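Changes to household waste and recycling collections

2 January 2018
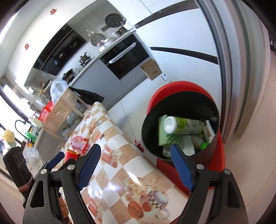

Residents of Ovavden and the surrounding parishes will shortly receive a revised collection calendar. The new arrangements apply to every household on the district round, including flats with shared bin stores, and replace the calendar issued last August. The main points are set out below so that households may prepare before the leaflet arrives.

Under the present system, general waste is collected weekly and recycling is collected on request or taken to the Trunis site by residents themselves. The district has kept this arrangement for many years, largely because the older vehicles could carry only one type of material at a time. Two new vehicles with divided bodies came into service in the autumn, and it is now possible to collect general waste and dry recycling on the same round.

From the start of the new calendar, each household will have one collection day. General waste and dry recycling will be taken together on that day, in separate containers. Food waste will continue to be collected in the small lidded caddies already in use, and there is no change to the liners that may be used in them. Garden waste remains a separate service for which an annual subscription is payable.

Small bins in bathrooms, bedrooms and home offices deserve a particular word. Surveys carried out by the district show that most households sort carefully in the kitchen and very little elsewhere. Shampoo bottles, lotion bottles, cardboard cartons and the tubes from toilet rolls are commonly placed in general waste simply because the nearest bin is the only bin in the room. Residents may find it useful to keep a second small container or a paper bag beside the first, and to empty both on the evening before collection.

Plastic bottles from the bathroom are accepted in dry recycling. They should be emptied and given a quick rinse, and the cap should be screwed back on. Pumps and triggers contain metal springs and should be removed and placed in general waste. Cardboard packets should be flattened. Used tissues, paper towels, cotton wool and wipes of any kind are not accepted in dry recycling, whatever may be printed on the packet, and wipes should not be flushed.

Toothpaste tubes and other squeezable tubes made from mixed layers cannot be sorted at the Jara transfer station at present and should be placed in general waste. The district is aware that some neighbouring areas accept them. The question will be looked at again when the sorting contract is renewed, but no date can be given at this stage.

Medicines must not be placed in any household container or poured down the sink. They should be returned to a pharmacy. Needles and other sharps must be kept in the yellow boxes supplied by the health centre, which are collected separately by appointment. Batteries, including the small round kind found in watches and scales, may be left in a clear bag on top of the closed recycling container. They should never be placed loose in either container – two fires in collection vehicles last year were traced to batteries crushed in the load.

Containers should be at the edge of the property by seven in the morning, with lids fully closed. Crews will not take bags left beside a container, except in the first collection after a public holiday, when one extra bag of general waste per household is permitted. Where a container holds the wrong material, the crew will leave a printed tag explaining what needs to be removed. The container will then be emptied on the next ordinary round. There is no charge for a tagged container, and the district has no plans to introduce one.

Residents of flats will see a small change to the labels in their bin stores. The present labels, which use text only, will be replaced by labels with drawings of the accepted materials. Managing agents have been asked to allow access to stores for this work, and 50 stores have already been visited. Any resident whose store has not been relabelled by the time the calendar reaches them is asked to inform the agent in the first instance.

Assisted collections will continue as before. Residents who are unable to move a container because of age, illness or disability, and who have no one at home to help, may ask for it to be collected from the door and returned there. Those already registered need not apply again. New applications may be made by telephone or at the Stekier Street office, and are normally decided within eight working days.

The Trunis site will remain open for bulky items, timber, metal and electrical goods. Its weekday hours are unchanged. Proof of address will be required at the gate, and a recent household bill is sufficient. Vans and trailers must be booked in advance. Rubble and soil are accepted in small amounts from residents carrying out their own repairs, up to 200 kilograms per household in any calendar year. Traders should use the weighbridge at Jara and will be charged by weight.

Iman Tazi, who leads the collections service, will attend the next open meeting at Ovavden Hall to answer questions about the new rounds. Written questions may be left at the Stekier Street office beforehand and will be answered at the meeting or by letter. Large-print copies of the calendar, and copies in other languages, are available from the same office.

Households that have received no calendar by the end of the month should contact the office, giving their full address and postcode.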